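## 4. Setting up the Staltus sit-stand desk controller

Applies to desks fitted with the Staltus control box and the Cander handset. If your desk has the older two-button paddle, go to section 7.
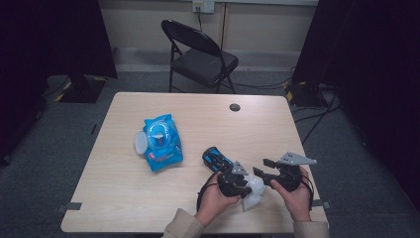 Complete section 3 before you start. The legs must be bolted to the crossbars, the top must be screwed down at every fixing point and the desk must be standing on its feet. Do not run the motors while the desk is upside down. The control box takes its zero point from the first full descent, and a descent made upside down gives it the wrong one.

Allow 40 minutes for the whole section. One person can do everything except step 3 of 4.2, which needs two.

### 4.1 Parts used in this section

- Control box, with mounting plate
- Cander handset, with lead attached
- Mains lead with moulded plug
- Leg leads (left and right, marked L and R on a paper flag near the plug)
- Short wood screws, bag C
- Adhesive cable clips, bag D
- Cable tray and end caps, if ordered

The screws in bag B are longer than those in bag C and will come through the surface of the desk. Put bag B away before you begin.

### 4.2 Fitting the control box

1. Check that the mains lead is not plugged into the wall.
2. Clear the top and the floor underneath. Leave enough room to lay the desk on its back edge.
3. With a second person, tip the desk on to its back edge on a blanket or a piece of carpet. Lift by the frame. Do not lift by the top.
4. Find the four pilot holes between the crossbars. On tops supplied before June there are only two, and you will have to mark the others through the mounting plate with a pencil and drill them to a depth of 8 mm.
5. Hold the mounting plate over the holes with the arrow pointing to the back of the desk.
6. Fix the plate with four screws from bag C. Use a hand screwdriver. A power driver can strip the holes.
7. Slide the control box on to the plate until it clicks.

**Note:** The sockets on the box should face the left-hand leg when you are sitting at the desk. If they face the other way, the plate is on back to front.

### 4.3 Connecting the legs

1. Push the lead marked L into socket 1 and the lead marked R into socket 2. The plugs fit one way round only.
2. Press each plug until the collar sits flat against the box.
3. Leave a loose loop in each lead where it leaves the leg. The loop should be big enough to put your hand through.
4. Leave socket 3 empty, with its rubber cover in place. It is used only on three-leg corner desks.

**Caution:** Do not join a short leg lead with a connector from another make. The voltage on the middle pin differs between makes and the motor can be damaged. Longer leads are available from the supplier.

### 4.4 Fitting the handset

The handset can go on the left or the right of the front edge. Most people fit it on the side of the hand they write with. If you use a chair with fixed arms, sit at the desk first and check that the arm will not catch the handset when the desk comes down.

1. Hold the handset under the front edge, 70 mm in from the corner.
2. Mark the two screw positions.
3. Screw it in place with two screws from bag C. Tighten them until the handset stops moving, then stop.
4. Run the handset lead along the inside of the crossbar to the control box and plug it into the socket marked H.
5. Fix the lead with clips from bag D. Wipe the underside of the top with a dry cloth first or the clips will fall off within a few days.

### 4.5 Routing the mains lead

1. Plug the mains lead into the control box.
2. Run it along the back crossbar and down the left-hand leg. Clip it to the outer, fixed part of the leg only.
3. Stand the desk up again, with help.
4. Move the desk to its final position. Keep it 100 mm away from walls, radiators, window sills and shelves.
5. Check that no lead is trapped under a foot.

**Warning:** A lead clipped to the moving part of a leg will be pulled tight when the desk rises. This can tear the lead out of the box and expose live parts. Check the clips again before you switch on.

If your monitor and lamp leads pass through the top, leave enough slack below it for the full height of travel. The simplest way to check is to raise the desk as far as it will go with everything connected and the wall sockets switched off at all devices except the desk.

### 4.6 First start

The control box has to learn the bottom position before it will work normally. Until it has done so, the display shows three dashes and the up button does nothing.

1. Take everything off the desk that could tip over.
2. Make sure nothing is under it. Move bins, drawer units and the seat of the chair out of the way.
3. Plug in and switch on.
4. Press and hold the down button. The desk moves down at half speed.
5. Keep holding. The desk will stop, rise slightly and stop again. Do not let go until the display changes from dashes to a number.
6. Let go of the button.
7. Press the up button and let the desk rise to a comfortable height.

If you let go too soon, the dashes stay on the display. Start again from step 4. No harm is done.

The number shown is the height of the top in centimetres, measured from the floor. It assumes a standard top. With a thicker top the figure will be low, and it can be corrected in menu item 6.

### 4.7 Saving heights

The handset stores four heights. Two are enough for most people, one for sitting and one for standing.

1. Move the desk to the height you want.
2. Press M once. The display flashes.
3. Press 1, 2, 3 or 4 while it is flashing.

To go to a saved height, press its number and let go. Press any button to stop the desk on the way.

For the sitting height, sit well back with both feet flat on the floor and let your upper arms hang. The top should be level with your elbows or a little below. For the standing height do the same in the shoes you normally wear. Expect to change both during the first week.

**Note:** If the desk is used by more than one person, agree who has which numbers and write them on the label inside the front cover of this manual. Saving over a number gives no warning.

### 4.8 Setting the obstruction sensor

The control box stops the motors and reverses a short way if it feels resistance. There are three levels. The factory setting is 2.

- Level 1 is the least sensitive. Use it for heavy loads such as a printer and two large screens.
- Level 2 suits most desks.
- Level 3 is the most sensitive. Use it if children are in the room.

To change the level:

1. Hold M until the display shows a small letter S.
2. Press up or down to choose 1, 2 or 3.
3. Press M again to save.

At level 3 the desk may stop for no clear reason on thick carpet. Try level 2 before you ask for a service visit.

**Warning:** The sensor reduces the risk of crushing but does not remove it. It does not react well to soft things such as cushions or fingers. Watch the desk whenever it is moving.

### 4.9 If something is wrong

**Display is blank.** Check the wall switch, then the mains plug at the control box. If both are sound, unplug the handset and plug it in again.

**Display shows E1 or E2.** The leg in socket 1 or socket 2 is not answering. Switch off at the wall, push the plug home and repeat the first start.

**Display shows HOT.** The motors have run for too long without a rest. Leave the desk alone until the word clears. Switching off does not shorten the wait.

**One side is higher than the other.** Stop at once. Clear the desk and hold the down button to repeat the first start. If the top is still not level, check that both legs are in the same hole on the crossbar (section 3, step 9).

**Desk drifts down overnight.** A drop of one or two millimetres is normal under load. Anything more should be reported.

**Desk knocks as it rises.** Usually a loose bolt where the leg meets the crossbar. Tighten all the bolts on that side with the key supplied.

### 4.10 Cleaning and checks

Switch off before cleaning. Wipe the handset with a cloth that is slightly damp and well wrung out. Do not spray anything directly at the handset or the control box. The legs are greased for life and should not be oiled. If grease shows on the inner tube, leave it there.

Every six months, check the crossbar bolts, the four plate screws and the mains lead along its full length. Replace the mains lead if the covering is cut or flattened. The fuse in the plug may be replaced with one of the same rating. There are no other parts in the control box that you can repair, and opening it ends the guarantee.

When you report a fault, give the number on the silver label on the control box, the code on the display and the level set in 4.8. For desks on the Mahmoud office contract, send reports to Tobias Begay in the Anura service office and leave the desk switched off until you have a reply.

Section text revised 17 May 2023.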